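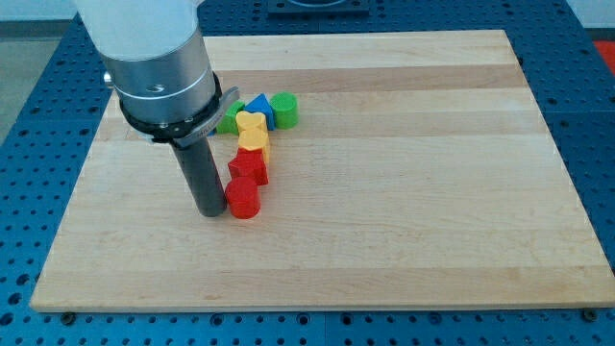
Kerslake Staff Digital Skills Group
Minutes of the meeting held on 9/3/26 in the upstairs meeting room

Present: the chair, the minute taker, members from the front office, stores, accounts and field teams. Apologies were received from the training lead.

1. Minutes of the last meeting
Agreed as a correct record, with one change. Under item 5, "tablet" should read "phone".

2. Matters arising
The spare chargers have been labelled and put in the stores cupboard. The request for a second shared phone in reception is still with accounts.
The guide to setting up voicemail has gone on the staff pages. The link in the old guide still points to the wrong place and needs changing.

3. Notifications on work phones
The front office reported that staff are getting too many alerts, mostly from the Andix calendar and the group chats. Several people have turned all alerts off and then missed changes to the rota.
The meeting went through the settings on a work phone. Alerts can be switched off for a single chat while leaving the rest on, and the calendar can be set to show changes only. Members agreed that this would deal with most of the complaints.
It was suggested that everyone should have the same settings. Field teams did not want this, as they rely on sound alerts when driving between sites. Agreed that each team will choose its own, apart from rota changes, which must stay on for all staff.
Action: front office to write a one-page guide with the steps in order.

4. Screen lock
Work phones now lock after 60 seconds. Stores asked for longer, as staff have to unlock the phone again and again while checking deliveries. Accounts was against any change for phones that hold customer details.
Agreed to try 2 minutes on the stores phones only, and to look at it again at the next meeting. All other phones stay as they are.
Action: stores to keep a note of any problems.

5. Photo storage
Phones are filling up with site photos. Of the phones checked in March, 17 had almost no space left. Most of the photos had already been copied to Cament and could have been deleted from the phone.
There was some confusion over whether deleting a photo from the phone also deletes it from Cament. It does not if the "keep copy" box is ticked, but on older phones the box is off to begin with. Field teams asked that no one be told to clear their photos until this has been checked on each phone.
Action: field teams to check the box on their own phones and report back. Front office to check the rest.

6. Clernuvell trial
The trial of the Clernuvell note-taking app has finished. Views were mixed. The search was liked, and so was being able to speak a note and have it typed up. It did not cope well with wind or engine noise – one field team gave up using it outdoors.
Agreed not to buy it for everyone. Accounts will ask for the price of 4 licences for office use.
Action: accounts.

7. Any other business
Cracked phones should be handed in to stores and not left in reception.
A member asked whether old phone cases could be reused. Stores will look at which ones fit.

8. Next meeting
Date to be sent round by email. Items for the agenda to the minute taker beforehand, please.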